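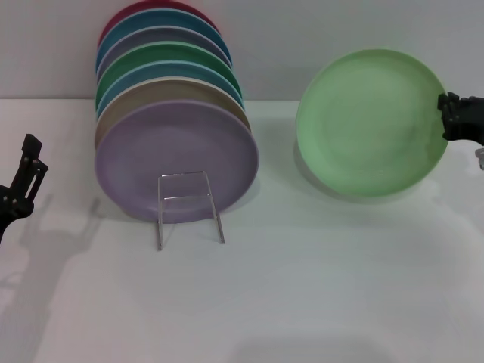

접시 세워서 정리하기, 자주 묻는 질문

알록달록한 접시를 세워 두는 이야기를 올린 뒤로 질문이 정말 많이 들어왔어요. 댓글마다 따로 답하다 보니 같은 말을 자꾸 하게 되어서 한곳에 모았습니다. 저는 그릇 모으기를 좋아하는 위재인(Jae-in Wi)이고, 영어 페이지는 친구 포피 엘우드(Poppy Ellwood)가 옮겨 주고 있어요. 접시 이야기라면 밤새 할 수 있는 사람들이니 답이 좀 길어도 이해해 주세요!

마지막 수정: 2024년 3월 18일

기본 질문

접시를 꼭 세워야 하나요?

아니요, 꼭 그럴 필요는 없어요. 매일 쓰는 밥그릇이나 국그릇은 저도 그냥 포개 둡니다. 그런데 색이 다른 접시를 여러 장 가지고 계시다면 한 번쯤 세워 보시라고 권하고 싶어요. 포개 두면 맨 위 한 장만 보이는데, 비스듬히 세우면 뒤쪽 접시들의 테두리가 띠처럼 줄줄이 드러나거든요. 라벤더색 뒤로 모래색이 살짝 보이고 그 뒤로 하늘색, 초록색이 이어지는 모습은 몇 번을 봐도 기분이 좋아요. 꺼낼 때도 원하는 색을 바로 집을 수 있고요.

투명 아크릴 받침대를 좋아하시는 이유가 뭔가요?

접시 색을 가리지 않아서요! 나무나 철제 받침대도 써 봤는데, 앞 접시의 얼굴 한가운데로 굵은 선이 지나가면 아무래도 눈이 그쪽으로 먼저 가요. 투명한 건 가장자리에 빛이 하얗게 걸리는 정도라 연보라 같은 옅은 색 앞에서도 얌전합니다. 단점도 있어요. 먼지와 손자국이 잘 보이고, 거친 수세미로 문지르면 금방 뿌옇게 됩니다. 저는 안경 닦는 천으로 닦아요.

받침대는 접시 앞에 두나요, 뒤에 두나요?

둘 다 됩니다. 앞에 두면 접시들이 앞으로 미끄러지는 걸 막아 주고, 뒤에 두면 기대는 등받이가 되지요. 벽 가까이에 여러 장을 둘 때 저는 앞에 두는 쪽을 더 좋아해요. 맨 뒤 접시가 벽 쪽으로 기울고 나머지가 차례로 기대면 부채를 펼친 것처럼 층이 생기는데, 이 모양이 참 예뻐요.

한 줄에 몇 장까지 세울 수 있나요?

접시 두께와 무게에 따라 달라서 딱 잘라 말씀드리기가 어려워요. 처음이라면 세 장으로 시작하세요. 살짝 건드려 보고 흔들림이 없으면 한 장씩 늘리면 됩니다. 묵직한 도자기 접시를 많이 세우실 거라면 칸이 나뉜 거치대가 마음 편해요.

색 배열

색 순서는 어떻게 정하세요?

제일 신나는 질문이네요! 정답은 없고, 저는 맨 앞 접시부터 고릅니다. 앞 접시는 넓은 면이 다 보이니까 오래 봐도 질리지 않는 색이 좋아요. 제 경우는 거의 늘 연보라예요. 그다음엔 바로 뒤에 올 색을 정하는데, 앞 색과 온도가 다른 색을 두면 테두리가 또렷하게 살아납니다. 차가운 연보라 뒤에 따뜻한 베이지, 그 뒤에 다시 시원한 하늘색, 이런 식으로요.

무지개 순서로 놓으면 이상할까요?

전혀요, 아주 귀엽습니다. 포피는 무지개파예요. 저는 중간에 회색 도는 보라처럼 차분한 색을 한 장 끼우는 걸 좋아하고요. 선명한 초록과 짙은 청록 사이에 그런 색이 들어가면 두 색이 서로 덜 다퉈요. 둘이서 이 문제로 한 시간 넘게 통화한 적도 있어요.

진한 색은 앞이 좋아요, 뒤가 좋아요?

저는 맨 뒤에 둡니다. 어두운 자주나 붉은 계열은 힘이 세서 조금만 보여도 충분하거든요. 밝은 회색 벽이라면 더 그래요. 맨 위에서 진한 테두리 한 줄이 전체를 꽉 잡아 주는 느낌이 납니다. 반대로 맨 앞에 두면 뒤의 파스텔색들이 조금 심심해 보일 수 있어요.

연한 민트색 접시가 한 장 더 있는데 어디에 넣을까요?

부럽습니다! 민트는 자리를 안 가려요. 연보라 바로 앞에 세우면 전체가 봄 느낌으로 바뀌고, 베이지와 하늘색 사이에 끼우면 있는 듯 없는 듯 부드럽게 이어집니다. 다만 초록 바로 옆은 한번 놓아 보고 결정하세요. 비슷한 계열이라 민트가 바랜 초록처럼 보일 때가 있어요. 놓기 전에 테두리를 잡고 세워서 후보 자리 옆에 대 보시면 금방 감이 와요.

벽이나 상판 색도 중요한가요?

꽤 중요해요. 흰 상판에 무늬 없는 연회색 벽이면 어떤 색 접시든 잘 받아 줍니다. 타일 무늬가 화려한 주방이라면 접시 색 수를 줄여 보세요. 저희 집 타일이 딱 그래서, 저는 접시를 주방 말고 거실 쪽 선반에 세워 뒀어요.

안전하게 세우기

자꾸 앞으로 미끄러져요.

각도를 먼저 보세요. 너무 눕히면 아래쪽이 앞으로 밀려 나오고, 너무 바짝 세우면 작은 충격에도 넘어옵니다. 접시 아래와 받침대 다리 밑에 얇은 미끄럼 방지 매트를 깔면 훨씬 나아요. 투명한 실리콘 점 스티커를 다리 끝에 붙이는 방법도 있습니다. 상판의 물기와 기름기는 꼭 닦고 시작하세요.

접시끼리 닿아서 흠집이 나지 않을까요?

무광 접시는 조심하셔야 해요. 굽 바닥이 거친 접시가 뒤에서 닿으면 앞 접시에 자국이 남을 수도 있습니다. 저는 아끼는 접시 사이에 얇은 펠트를 작게 잘라 넣어요. 앞에서는 안 보이게 아래쪽에만 넣으면 됩니다. 그리고 꺼낼 때 옆으로 밀지 말고 위로 들어 올려 주세요.

한 장만 빼고 싶은데 와르르 무너질까 봐 무서워요.

그 마음 압니다! 가운데 접시를 뺄 때는 한 손으로 앞쪽 접시들을 가볍게 받치고, 다른 손으로 테두리를 잡아 천천히 올리세요. 손에 힘이 없거나 접시가 무거우면 앞 접시부터 차례로 내려놓는 게 낫습니다. 귀찮아도 깨지는 것보다 훨씬 낫지요. 자주 쓰는 색을 앞쪽에 두면 이럴 일이 줄어요.

아이나 고양이가 있어도 괜찮을까요?

손이나 발이 닿는 높이라면 권하지 않아요. 문 달린 유리장 안에 세우시거나, 앞턱이 있는 선반을 쓰세요. 지진이 걱정되는 지역에 사시는 분도 마찬가지입니다.

구입과 관리

받침대는 어떤 크기를 사야 하나요?

접시 지름을 재고, 받침대가 접시 높이의 절반쯤은 받쳐 주는지 보세요. 큰 접시에 꼬마 받침대를 쓰면 위가 휘청거립니다. 가로대가 위아래로 두 개 있는 모양은 다리가 벌어지지 않게 잡아 줘서 제가 좋아하는 형태예요. 다리 간격도 확인하시고요. 너무 좁으면 접시가 좌우로 돌아갑니다.

특정 브랜드를 추천해 주실 수 있나요?

이 페이지에서는 브랜드 추천을 하지 않아요. 집집마다 접시도 선반도 너무 달라서요. 동네 그릇 가게에 갈 때 가진 접시 한 장을 싸 들고 가 보세요. 사장님들이 의외로 반가워하시고, 직접 올려 보면 답이 바로 나옵니다.

얼마나 자주 닦아야 하나요?

장식으로만 세워 둔 접시는 저는 닷새에 한 번쯤 마른 천으로 윗테두리를 훑어요. 먼지는 거의 거기에 앉거든요. 음식을 담기 전에는 당연히 다시 씻으시고요. 씻은 다음에는 완전히 말려서 세우세요. 물기가 남으면 접시 사이에 얼룩이 생깁니다.

햇빛에 색이 바래나요?

유약을 발라 구운 도자기는 대체로 걱정이 적은데, 플라스틱이나 멜라민은 직사광선을 오래 받으면 변할 수 있어요. 창가라면 가끔 순서를 바꿔 주세요. 핑계 삼아 새 배열도 해 보고 좋잖아요!

그 밖에

제 접시 배열도 보여 드리고 싶어요.

제발 보내 주세요! 댓글에 올려 주셔도 되고, 색 순서만 글로 적어 주셔도 돼요. "맨 앞 라벤더, 그다음 모래색" 하는 식이면 충분합니다. 6월에는 여름 색 배열을 모아 따로 글을 쓸 생각이라, 시원한 조합이면 더 반갑겠습니다.

질문이 여기에 없으면 어떻게 하나요?

아래 댓글 칸에 남겨 주세요. 답이 조금 늦을 수는 있지만 다 읽고 있어요. 접시 크기와 장수, 놓을 자리의 깊이를 같이 적어 주시면 훨씬 자세히 답해 드릴 수 있습니다.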